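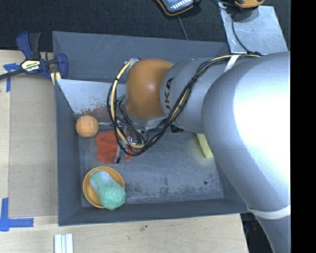 Gray bins on the bench

A deep bin with sloping walls keeps small things from rolling off the bench. Set it on a flat wooden top where you can reach the far side without leaning.

Empty it first

Take everything out before you wipe. Grit gathers in the corners and along the bottom of the walls. Use a dry brush, then a cloth with a little dish soap. Tip the bin to drain and dry it with an old towel.

Worn spots and specks

Metal pieces kept in a bin can get reddish-brown patches. Rub a small area with fine steel wool and see what comes off - some of it may be rust, some only old dirt. Wipe with a drop of oil. Do not put oily pieces back with balls or toys.

Cables nearby

Gather loose cables with ties every hand's width and leave a bit of slack where they bend. Trim the tie ends flush so they don't scratch.

Light wood tops

Wipe spills right away. Lift the bin to move it, as dragging leaves marks. I wax mine each July.

Tamsin Pryor, 5/10/23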